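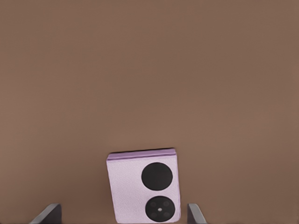 Tineke Lambrechts had been up since five when we got on the phone, and she'd already thrown out a morning's work. "Forty episodes," she told me. "I had the start positions bunched up on one side and didn't notice until I plotted them. So, gone!"

She collects demonstrations for Flovholm, a small outfit that trains pick-up policies almost entirely in simulation. An episode, for her, is one attempt from start to finish, steered by hand with a controller and saved with everything the wrist view saw along the way. I'd asked to talk because I've been trying to do the same thing at home (badly), and I wanted to know what a normal day looks like for someone who gets paid for it.

Mostly it looks brown, apparently. She keeps the tabletop plain on purpose in the early batches and only changes it later. "People want to throw in wild backgrounds on day one. I like to see the thing learn to line up first. Then I make its life harder."

Lining up is what she talks about most. She wants plenty of episodes where the fingers come in off center, closer to one side than the other, and she has to nudge them over before closing. Early on she drove every approach perfectly straight, and the policy that came out of it had no idea what to do when it was a little bit wrong.
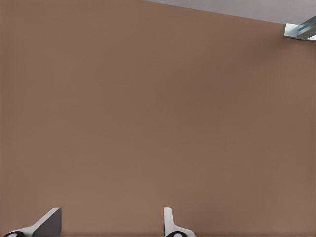
"I was proud of those first 50, too," she said. "Beautiful driving. Useless!"

I asked how she decides when a batch is done. She laughed and said her boss, Van Damme, would love a formula. What she does is train on 20, watch it fail, and then go record more of whatever it failed at. The batch she's on now started in April as a side project called Clurovach and has grown to nearly 60 different start layouts, each one repeated with small shifts in angle.

Does she keep the mistakes? Some of them. If she drifts and recovers, that stays in. If she drifts and gives up, it goes in a separate folder, which she admits is a mess.
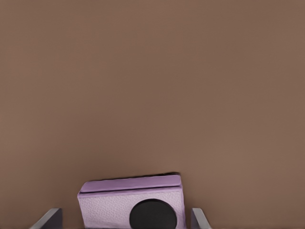 She labels as she goes, too – a short note typed right after each episode, before she forgets. She used to save the notes for Friday afternoon and by then they all said "fine." Now they say things like "came in too far left, fixed late." Her labeling tool is an old one called Hetex that she refuses to give up, even though it crashes if you type a comma.

My own attempts came up near the end, and I confessed I'd been recording without any notes at all. There was a pause on the line. "Well," she said, "how many do you have?" I told her 20. "Oh, then just start over, that's nothing."

So I did, that same evening.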